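首页 > 散热耗材 > 导热硅脂 > Stakholm 灰色导热硅脂(服务器及工作站适用)

Stakholm 灰色导热硅脂 针管装 / 罐装
更换硅脂能降多少温度,厂家的说法我们只信一部分。
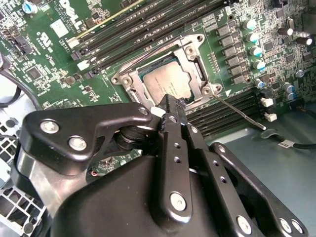 先说我们信的那一部分。硅脂老化之后会变硬、开裂、往边上跑,一台连续开了好几年的服务器,拆下散热器再装回去,旧硅脂肯定不能接着用,这时候你需要一支新的。至于包装盒背面那几条彩色曲线,横轴没有单位,纵轴不从零开始,对比对象写着“普通产品”,我们给厂里写过信问“普通产品”是哪一种,收到的答复是“市面常见产品”。曲线图因此没有放在这一页上。

Pislow 卖散热耗材,也收拆旧服务器整修后再卖,所以手里的硅脂先得自己用。下面这些内容,一部分抄自厂家资料,一部分是我们自己用下来的看法,两种分开写,请不要混着看。

规格(厂家标注)
品名:Stakholm 灰色导热硅脂
颜色:灰
形态:膏状,不固化
导电性:标称不导电
包装:针管装 5 克,附塑料刮片一枚;罐装,不附刮片
标称寿命测试:4,000 小时
保存:阴凉干燥处,密封,针头朝下或平放
导热系数:见下文

价格
针管装 45 元
罐装 105 元
均含税,运费另计。两种包装里面是同一种膏体,我们问过,也各挤了一点出来比过,看不出区别。罐装按克算便宜,但开盖之后表面容易落灰,一年只动一两台机器的人不必买罐装。

关于导热系数

这个数字我们故意不写在规格表里。买硅脂的人第一眼都看它,卖硅脂的人也知道大家第一眼都看它,于是每年都有新包装把它往上调一点。测这个数有好几种方法,样品厚度、夹紧压力、温度不同,结果差得很远,而多数产品的盒子上连用的哪种方法都不写。Stakholm 的盒子上也没有写。我们要过测试报告,寄来的是一页纸,有公章,没有测试条件。

想知道盒子上印的是多少,下单时备注一句,我们拍给你看。但如果你打算拿这个数字去和别家比,建议省下这份功夫。两种膏涂在同一颗处理器上,涂得厚薄不一带来的差别,常常比两个牌子之间的差别还大。

关于“4,000 小时”

听起来很久。一年有多少小时,各位自己可以算,服务器全年不关机的话,这个测试连半年都不到。厂家的解释是,这是高温加速测试,换算到正常使用可达“多年”。换算公式没有给。我们只能说,整修间里有几台自用的机器涂的就是这种膏,拆开时膏体还是软的,擦得下来。这几台机器负载不高,房间也凉,不能代表你的机房。

和 Rovell 的比较

常有顾客问这支和 Rovell 那支银色盒子的怎么选。我们两种都卖,利润差不多,没有必要偏袒哪一边。

Rovell 稀一些,好抹,冬天从针管里出来也顺。Stakholm 稠,天冷时要在手里捂一会儿,不然推着费劲,而且推猛了会一下子冒出来一大坨。Rovell 的盒子做得漂亮,里面有酒精棉片和一张印刷很好的说明书;Stakholm 的说明书是黑白的,中文部分有两处错字,其中一处把“均匀”印成了“均句”。清理的时候,Stakholm 好擦。Rovell 久了会在散热器的细纹里留一层,要擦好几遍。

温度方面,我们在同一台整修机上先后试过两种,差别落在室温波动的范围里,换句话说,我们没有能力分辨出来。网上有人说分辨得出来,也许他们的房间比我们的恒温。

如果你看中的是盒子,买 Rovell。手上有机器要反复拆装的,我们自己会拿 Stakholm。

适用范围

台式机、工作站、塔式和机架式服务器的处理器,散热器带弹簧螺丝或卡扣、有稳定压力的那种。显卡核心也可以用,但显存和供电部分原来多半垫的是导热垫,有厚度,不要用硅脂去填那条缝。填不满,过一阵就往下淌。

笔记本电脑可以用,不特别推荐。笔记本的核心小,发热集中,散热器压力又不大,膏体容易被慢慢挤出来,一两年后要再换一次。卖“笔记本专用硅脂”的很多,我们还没有见过哪一家说得清专用在什么地方。

不适用:原厂用液态金属的机型;散热器和芯片之间用胶粘住的;以及一切你不确定拆下来还能不能装回去的东西。

使用方法

厂家说明书写了很长,有一半是在介绍公司。能用的部分整理如下,顺序略有改动。

关机,拔电源线。双电源的服务器两根都要拔,这句话每年都得重复。按一下开机键放掉余电,开机盖。

取散热器之前,最好让机器先热一会儿再关,旧膏软一些,散热器好取。螺丝按对角顺序一点一点松,不要把一颗拧到底再去拧下一颗。散热器拿不动时,左右轻轻扭,不要硬往上拔。有些平台的处理器会粘在散热器底下一起被拽出来,遇上这种情况先停手,把散热器翻过来放稳,再慢慢分开。

旧膏用无绒布蘸异丙醇擦,纸巾会掉屑。处理器如果还在插座里,擦的时候往中间收,别往边上推。如果要取出处理器,先松开拉杆、打开压盖,捏住两侧边缘垂直提起。插座里面是触点,手指不要伸进去,布也不要伸进去。插座敞着的时候什么都不要往里吹,包括你自己的嘴。

涂膏。点在中央,大小按处理器的顶盖来定。大号的服务器处理器顶盖宽,单独一点未必铺得开,可以再往四角各补一小点,或者用刮片刮一层薄的。关于点状、十字、五点、刮平哪一种更好,论坛上吵了很多年,我们试下来只有一个结论:别太多。多出来的膏会从四边挤出去,导热没有变好,擦起来很麻烦。

装散热器,对准了再放下,放下之后不要来回挪。螺丝仍按对角顺序,分几次上紧。接风扇线。很多人忘了接风扇线。

开机看温度。请和你换之前记下的温度比,同样的负载,同样的室温。换之前没有记,那就没有东西可以比,凭感觉说“凉了不少”的评价我们收到过很多,看过就算了。

不建议为了换而换

这句话会让我们少卖几支,但还是写在这里。机器温度正常、风扇转速正常、没有打开散热器的必要,就不必动它。每次拆装都有风险,插座的触点很细,弯了一根,整块主板的维修费够买一箱硅脂。整修间里收到过不少“本来好好的,换完硅脂之后不开机”的主板,膏没有问题,问题出在装回去的那几分钟里。

也有人温度高,一连换了三种硅脂,最后发现是导风罩没有装,或者散热器里塞满了灰。先除灰,再检查导风罩,再看风扇,还不行再来买这个。

常被问到的几件事

有没有磨合期
厂家说有,要运行一段时间才能达到最佳效果。我们观察不到明显的变化。倒是觉得磨合期这个说法用来安抚刚换完觉得没效果的顾客挺方便。

过期了还能用吗
针管上印了保质期。密封没破、挤出来颜色均匀、没有油分离的,我们自己照用。已经分层的不要了,搅一搅再涂的办法我们不推荐。卖出去的货保证在期内。

不导电是真的吗
标称不导电。我们用万用表量过一小摊,表上没有反应,但这种量法说明不了太多。即便如此,沾到主板上还是请擦掉,插座里进了膏更要当心,不导电的东西糊在触点上,照样接触不良。

涂多了流出来怎么办
顶盖外侧有一点,不碍事。流进插座的,别自己拿牙签挑。

能不能用牙膏代替
能,几天。干了以后还不如什么都没有好清理。

有没有“军工级”或“航天级”的版本
没有。Scanlon 的目录上有一款叫这个名字的,价钱贵出不少,我们要来试用过,打开闻着和普通款一样,用起来也一样,就没有进货。

包装和真伪

Stakholm 换过一次包装,旧版针管推杆是白色,新版是黑色,两版都是正品,随机发货,不能挑。网上流传的靠推杆颜色辨真假的帖子,请不要再转给我们了。新版盒子上多了一张刮开式防伪贴,扫码之后跳到一个网页,显示“您查询的是正品”。同一个码我们扫过好几次,每次都这样显示,所以它能防住什么,说不好。我们的货从厂家直接进,进货单可以给企业客户看。

附带的塑料刮片边缘有毛刺,用之前拿指甲刮一下。嫌它太小的可以用旧的会员卡,裁一刀,边要直。

发货与退换

现货,付款后次日发出。冬天发往北方的件,到手后先在室内放一晚上再用。偏远地区运费按快递公司的报价,我们不加也不贴。

未拆封可以退。拆了针头帽的不退,除非一开始就是干的或者漏的,拍照给我们,直接补发,不用寄回来。以“降温没有宣传的多”为理由的退货不受理,这一页上没有宣传过降多少。

企业客户一次买罐装较多的,来信另报价。需要装机或整修服务的请看“整修服务”页面,涂膏不单独收费,也不单独提供,寄一颗处理器过来让我们涂好再寄回去的请求,做不到。

商品评价暂时关闭。上一批评价里有不少明显是抄来的,有几条夸的还是另一种商品,正在清理。十一月之前应该会重新开放。

本页最后更新:2019年8月24日
改动:更正罐装价格;删去厂家提供的曲线图;“使用方法”中补充双电源机型一句。

相关商品
Rovell 导热硅脂(银色盒装)
无绒擦拭布
异丙醇清洁液(不可航空运输)
防静电腕带
服务器导风罩(拆机件,请先核对型号)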